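September, very late, kitchen table

We finished the song today! All of it, including the bit on the stairs that I've been losing sleep over since the first read-through. I can't go to bed yet, my feet hurt and my head is still playing the chorus, so I'm writing this with a bowl of rice and the window open.

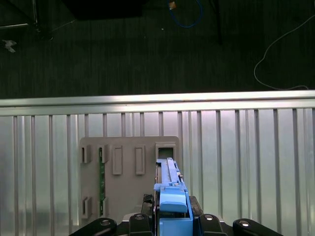
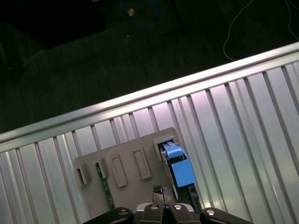
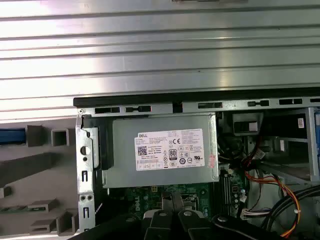
A blue part, a blue cable, the inside of a desktop computer.

Okay, the song. It's scene 71 in the script, and on paper it's four lines long. "Lina comes down the hotel stairs. The whole lobby sings. She leaves." Pacita Padilla wrote that over a year ago, before she knew whether we'd ever have a hotel or a lobby, and I remember reading it and thinking, well, that's going to be a Tuesday-afternoon sort of problem for whoever has to keep track of it. Then I got hired to keep track of it. I've been script supervisor on Gavby for weeks now and I still get a little thrill writing those two words next to my name on the call sheet.

Call was 5:30 in the morning at the old Nimholm hotel. It was dark and the harbor smelled like diesel and bread. They gave us the lobby until six in the evening, and after that the real guests were coming back through with their suitcases. The stairs are beautiful. They turn once, halfway up, and there's a landing where you lose the actress completely if the camera is one step too far to the left. Ákos Kozma had figured that out when he came to look at the place in spring, and he wanted the whole first verse without a cut, starting from the landing and going all the way out through the front doors. Everyone said yes in spring. This morning everyone looked at the doors and got very quiet.

Take 1 was a mess, of course. The playback started late and half the lobby came in on the wrong word. Take 2 was lovely until somebody's tray went over. Take 3 I have nothing written down except "hat." (The bellboy's hat. On in the rehearsal, off in take 1, on in take 2, and in take 3 it was on the desk. I have a whole page about this hat now.)

By take 6 it started to feel like something. You could tell from how people were standing between takes. They'd stopped sitting down. The dancers kept humming the harmony part to each other, and the woman playing the hotel manager was walking her steps in the corner with her eyes closed. I love that part of a shooting day more than any other, when it has stopped being a plan and hasn't turned into a headache yet.

Take 9 was nearly it. Lina came around the turn, the light from the big window hit her exactly on "wait for me," and then she walked out of the doors and a delivery van was parked right there in the middle of 1962. I could have cried. Mark Anthony Mercado went out and talked to the driver, and I don't know what he said, but the van left and we got a box of plums out of it. Best first assistant director I've ever worked with. He also never raised his voice once today, and there were a lot of people in that lobby.

And then take 11. I don't even want to describe it too much in case I wear it out. She was a tiny bit slower on the stairs than in all the others, and it pulled the whole room down with her, and the last line came just as the doors opened and the curtain blew in. Real wind! Pacita didn't call cut for ages. She just let it run on the empty doorway. When she finally did, there was this gap, and then the whole lobby went up at once, and Nestor Macaraeg, who wrote the song and had been sitting on an apple box under the stairs the entire day, came out with his glasses pushed up on his head and hugged the first person he met, which was me. We've spoken maybe twice before. He asked if the second verse was too long. I said no. It's a tiny bit too long. I'll tell Pacita and let her decide.

Notes for myself before I forget, for the cut:
The glove is in her left hand from the landing down. In the close shots we pick up later it has to be left.
Bellboy's hat ON.
Clock behind the desk was stopped at ten past four, all takes.
In take 11 she sings "I'd have stayed" and in the script it's "I would have stayed." Keep hers. So much better.
Second-verse harmony starts after the door, not before. Ask Nestor if the recording can match.

After lunch (fish soup, two helpings, no regrets) we did the shorter pieces: faces, the hand on the rail, the key being put down. Eduardo Mangubat was supposed to be done by noon and stayed to do his lines off camera for the others, every single time, at full performance. He doesn't have to do that. Plenty of people with smaller names than his go and sit in the car. The girl he was reading to has only ever been in one short film, and she was so much better with him there that even the sound guys commented, and the sound guys don't comment.

Then the other news! Skeva has picked the date for the teaser. Pacita read it to us off her phone while they were coiling up the lights. It goes out at the end of the month, and they want to use a piece of the song, probably the chorus, with the poster the same day. The poster is the stairs. I saw a small version of it over Ákos's shoulder, very green, with the title low down in yellow letters, and I think it's gorgeous. There was some grumbling in the van about the yellow. I'm for the yellow.

We're still promised the first screening at the Dimaculangan, which would make me so happy I can't quite think about it straight. I saw my first musical there, sitting on my coat so I could see over the seats. If they put us in the big hall I'm bringing my mother and both my aunts, and they'll talk through the whole thing, and I don't mind at all.

There are 17 shooting days left. Tomorrow is the ferry, with only three actors and no singing, and Mark Anthony has warned us twice about warm socks. I've laid mine out on the radiator. Continuity photos from the lobby are printed and in the folder, the stopwatch is charging, and I still have four plums.

Must remember to call home before the pickup. And ask about that second verse.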